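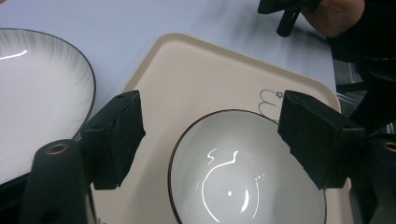 Issue 4, page 2

Shop floor safety check, with my comments
Vamar watch and phone store, Sellgate
By Rimantas Rebane

Same checklist as before the June refit, but I've rewritten my comments because half of them were about the old window units and those are gone (hooray!). Print it, walk it with the lights on, and write in the margins. I'd much rather read your scribbles than see a clean page.

ENTRANCE AND WINDOW

Door mat lies flat, corners down. OK
Comment: The left corner was curling up again and I've taped it. Tape is a patch and I know it, so a new mat is on order.

Door opens fully, nothing stored behind it. OK

Launch banner stand is stable. ACTION
Comment: One good shove with my elbow and it went over. We need the weighted base from the stockroom, the one shaped like a big black doughnut. Please don't use boxes of phone cases as a weight, they slide out and then we've got two problems.

Window lights secure and cool enough to touch after an hour. OK

DEMO TABLES

Table legs tight, no wobble. OK
Comment: I leaned on every one of them like a tired dad waiting for his kids to pick a case. All good.

Security tethers retract properly. ACTION
Comment: Table 3 has a tether that comes out fine and then just hangs there at knee height. I caught my foot in it, and I knew it was there! Diven sent us spares with the last delivery, so this one can be swapped before opening.

Chargers are the ones supplied with the display. OK
Comment: I found somebody's own phone charger plugged in under the watch table. I know, I know, everybody's battery is at 4 percent by lunch. Use the break room.

No cracked screens on demo units. OK
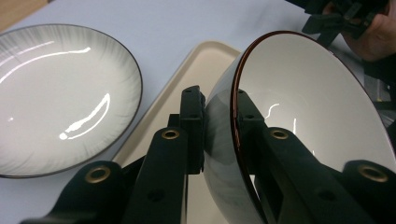
Display edges easy to see. ACTION
Comment: We put white risers on white tables at the refit and people keep knocking into them with bags and elbows. It looks very sleek and I do like it, but you need to see where a thing ends before you can steer around it. The plate at the left shows what I'm after, with that thin dark line around its edge standing out against the white table. A strip of dark edging on our risers would do the same job for very little money, and I've asked if we can try it on the watch table first. If it looks awful we'll peel it off.

Glare from spotlights. OK
Comment: I turned the back spot down a bit. It was bouncing off the tablet screens straight into the eyes of whoever was at the register.

REPAIR COUNTER

Fire-safe battery box in place, lid closes. OK

Swollen batteries logged and moved the same day. ACTION
Comment: Moved, yes. Logged, no. I found two in the box with nothing in the book, and the pickup driver won't take them without the paperwork. Su-bin has put a pen on a string next to the log, so that's one excuse gone.

Soldering iron off and in its stand when the counter is unattended. OK

Small screws and glass swept up. OK
Comment: Cleanest I've seen it. Whoever bought the little magnetic mat, thank you! 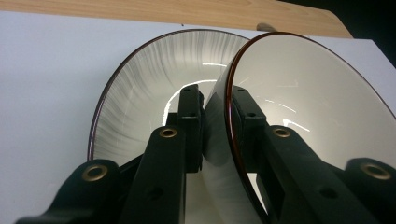
Photo: Su-bin Moon

Eye protection within reach. OK
Comment: Within reach, sure, but still in the wrapper. Glasses on when you lift a cracked screen, please, even if it's a quick one.

STOCKROOM

Nothing heavy above shoulder height. ACTION
Comment: The Moon speaker cartons have crept back up to the top shelf. I brought them down myself and my back would like everyone to know it. Headphones and straps can live up there.

Step stool has all its rubber feet. OK

Clear path to the rear exit. OK
Comment: Almost 100 flattened boxes were leaning along that wall when I came in at 8 in the morning, and they were in the recycling cage by the time I finished the rest of the check. I'm marking it OK on that basis, but I'll be looking again.

Sprinkler heads clear of stock. OK

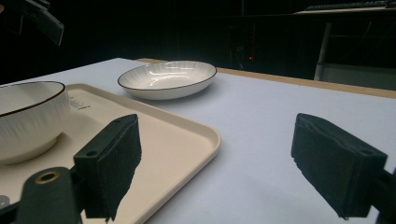
CLOSING CHECK

Demo units locked down, tethers tested by hand. OK

Power strips under tables switched off at the main switch. ACTION
Comment: The watch table was still live. The switch is behind the panel now, which has caught everyone out at least once (me included). I'll put a label on the panel.

Alarm panel shows no faults. OK

Accident book in the drawer under the register. OK
Comment: It's there, with one new entry for a pinched finger in the cash drawer. Small stuff counts, so keep writing it down.

Anything marked ACTION goes to Su-bin with your initials next to it once it's done. The new mat should turn up with the next Diven delivery, so leave some room by the back door.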